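Student Project Report: Automation at Work and the People Next to It
Author: Ningsih Wattimena
Site: Nuswood refurbishing shop, Ellico
Jul 30, 2019

1. What I set out to do

My assignment was to pick a workplace that had brought in some kind of automation and write about what changed for the people there. I picked Nuswood because it is a short bus ride from campus and because they said yes. Nuswood takes in used desktop computers from offices, opens them up, pulls the drives, checks what is left, and sells the working machines again. It is owned by Ellico, which has other sites I did not see.

I should say that I went in with doubts. Our course reader is full of cases where a robot arrives and everyone moves up to a more interesting job. I have worked in two warehouses and never saw that happen, so I wanted to watch the job itself and talk to the people doing it before I read anything the company had written.

I visited over 5 weeks and interviewed 17 people, most of them on the benches, plus two supervisors and a technician from Dumix, the company that set up the robot stations. People on the benches asked me to leave their names out and I have done so. My project advisor, Sowmya Chowdary, read the interview questions beforehand and made me throw out the leading ones. There were a lot of leading ones.

2. The job before

Before the stations, one person took one computer from start to finish. You opened the case, took out the drives, unplugged whatever needed unplugging, looked the board over, wrote up the sheet and passed it on. The target was set by the week and people could work out their own pace inside it. A bad morning could be made up on a good afternoon.

Workers told me the hard part was never the screws. It was knowing what you were looking at. Every maker routes cables differently, some drive cages have latches that snap if you rush them, and a case that has spent years under a desk may have been "fixed" by somebody's nephew. One woman who has been there since the shop opened told me she can hear when a latch is about to go. I believe her, but I could not think of a way to put that in a table.

3. The job now

There are 2 robot stations. The arm is supposed to reach into an opened case and handle the drives and connectors, and a worker beside it opens the case, sets it in place, watches, and steps in when needed. Management calls this worker an "operator." The workers say they are on "robot watch," or less polite things.

The Dumix technician was open with me about the limits. Cables are the problem. A cable moves when you touch it, and it does not lie the same way in any two computers. The gripper is also a lot bulkier than a person's fingers, and the inside of a desktop was laid out by someone who expected fingers.

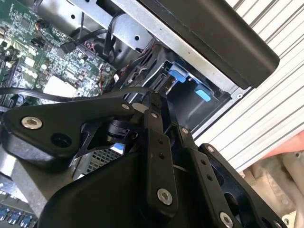 So the worker clears the way first. A cable gets pushed to one side, a loose bundle of wires gets tucked down, and then the arm has its turn. If it stalls, the worker presses pause, sorts it out by hand and presses resume. Three people told me separately that by the time they have made a case ready for the robot they could have had the drive out themselves. I wanted to test this with a stopwatch and was told no.

What I find hard to accept is how this gets counted. The station's log calls a case "automated" if the arm finished the last step. All the tucking and clearing that came before does not show up anywhere. A supervisor showed me a chart with the automated share going up since November and was clearly pleased with it. I asked whether the chart showed how much hand work went into each case. He said that was a good question. I never got an answer to it.

4. What people said

Not all of it was bad. Several workers with sore wrists like the stations because they pull fewer stiff connectors. One man said he was tired of sliced knuckles and the robot could have as many as it wanted. The newest hire enjoys it and has asked Dumix for training on the software. I am reporting this because it is true and because it cuts against my own view.

The complaints were mostly about pace and attention. The daily target for a station is 200 drives, and unlike the old weekly number it cannot be averaged out. Watching an arm for hours is tiring in a different way from doing the work. You can't talk much, you can't drift, and if something breaks while you are on watch, your initials are on the sheet. Two people said they feel blamed for the machine's mistakes but are never mentioned when it does well.

Pay has not changed. The job title has. I asked a supervisor whether an operator earns more than a bench worker and he said the roles were "equivalent for now."

5. The vendor's claims

Ellico gave me a brochure for the Yeoh package, which is the name Dumix sells this setup under. It says the system "frees skilled staff for higher-value tasks." I asked every worker I interviewed what higher-value tasks they had been freed for. The most common answer was a laugh. One person mentioned that she now does the sheets for both stations, so she has more typing.

6. Limits of this report

Nuswood is one shop, and a small one. I did not see it before the stations came, so section 2 depends on people's memories, and people tend to remember the old way kindly. I was refused the timing data, and Dumix would not discuss cost. Sowmya also pointed out that I spent more time with workers who were unhappy, partly because they were the ones who wanted to talk at lunch. That is fair.

7. What I would ask next

I would want the log to record every pause and every time a hand goes into the case. The button is already there, so the pauses at least should be easy to save. I would also want someone to compare a station with an ordinary bench on the same mix of computers, with the clearing time included. Until that is done I don't think Ellico can say what the stations save, and I would be careful about any plan to add more of them.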